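Hello all! I finally got down to Skumgate for the under-elevens' cup tie and I'm still hoarse. We lost 4-3 to Wanyama Rovers, but what a game (three of ours came after half-time, when I'd already started sulking over my tea).

Delali Sulemana got two of them, the second a proper thump from the edge of the box. She's only been playing in midfield since June and she never stops running!

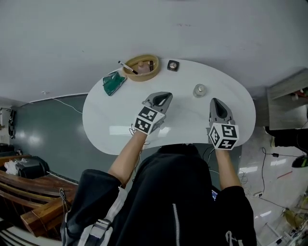 Loretta Ostrowski wants me to remind you that subs are now overdue. It's 40 pounds for the half season, paid to her at training, and please put the child's name on the envelope. Away kit for the Justance match is the yellow one. Shin pads too, please.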